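Unit 9: Shelf Replenishment and Reorder Points

Read this before the problem session. The notation is the same as in Unit 8, except that lead time is now written L and review period R. Bring a calculator; the tables are at the back of the course packet.

## 9.1 Two kinds of stock

A small store holds stock in two places. Facing stock is what the customer can reach. Backroom stock is everything else on the premises. Most inventory software, Mastero included, reports only the sum of the two. The sum is the right figure for deciding when to order from the supplier and the wrong figure for deciding when to refill the shelf.

Let F be the facing stock, B the backroom stock, and C the facing capacity. F can never exceed C. A shelf-out is the state F = 0 with B > 0. A stockout is F = 0 with B = 0. The lost sale is the same in both cases, but a shelf-out costs labor to fix and a stockout costs a delivery. Record them in separate columns.

Capacity depends on the fixture as well as the product. A flat shelf is limited by depth and by the height of the shelf above it. A stepped or tiered fixture gives up some depth so that the rear row stays visible. For slow items this trade is usually worth making. For fast items it tends to raise the number of refill trips, and the gain in visibility has to be weighed against that.
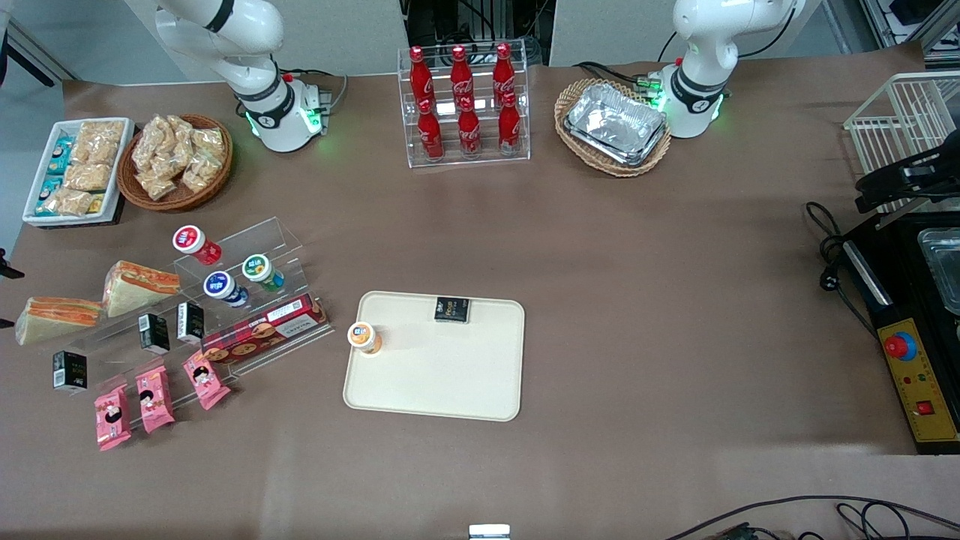 Small-capacity fixtures have a second effect. When C is low, a single large purchase can empty the facing, so the variance of individual purchases matters as much as the mean rate of demand. The Poisson model from Unit 6 assumes that customers take one unit at a time. If they don't, use the compound form and expect a higher refill point.

## 9.2 The reorder point

Under continuous review, an order is placed as soon as the stock position falls to s:

**s = dL + z σ √L**

where

- d is mean daily demand, in units
- L is lead time, in days
- σ is the standard deviation of daily demand
- z is the safety factor for the chosen service level

The stock position is on-hand stock plus stock on order, minus backorders. Leaving out stock on order is the most common error in the homework. It leads to a second order being placed while the first is still in transit.

The formula treats L as fixed. If the supplier is unreliable, add the lead-time variance under the root, as in Unit 8.

## 9.3 Worked case: Jesholm

The Jesholm store sells a bottled drink at a mean of 30 units per day, with a standard deviation of 9. Lead time from the Tipoki warehouse is two days. The target service level gives z = 1.65.

Demand over lead time: 30 × 2 = 60 units.

Safety stock: 1.65 × 9 × √2 = 21.0 units.

Reorder point: s = 81 units.

Now suppose the store moves to periodic review with R = 7. The protection interval becomes R + L = 9 days. Demand over that interval is 270 units, and safety stock is 1.65 × 9 × √9 = 44.55, rounded up to 45. The order-up-to level is therefore 315 units. Safety stock has more than doubled with no change in demand -- this is the price of looking at the stock once a week.

Note that neither result says anything about the shelf. Jesholm could hold 81 units in the backroom and still have an empty facing.

## 9.4 The refill point

Treat the backroom as a supplier with a very short lead time. If demand runs at h units per hour and a refill takes t hours from trigger to completion, the expected draw is ht. Estimate h from the busiest hour of the day, usually between 4 and 6 p.m., and not from the daily mean.

If the refill point comes out above C, no refill policy can meet the target. Either enlarge the facing or shorten t.

## 9.5 Data for the problem set

The Stestico file contains 3000 transaction lines from August. Before using it:

1. Remove returns (negative quantities).
2. Merge lines that share a receipt number and an item code.
3. Flag hours with zero sales. Some are true zeros and some are shelf-outs -- check them against the refill log.

Do not fill flagged hours with the mean. State how many you dropped and compute σ with and without them.

Problems 1 to 4 use continuous review. Problem 5 uses periodic review with R = 7. Show units on every line.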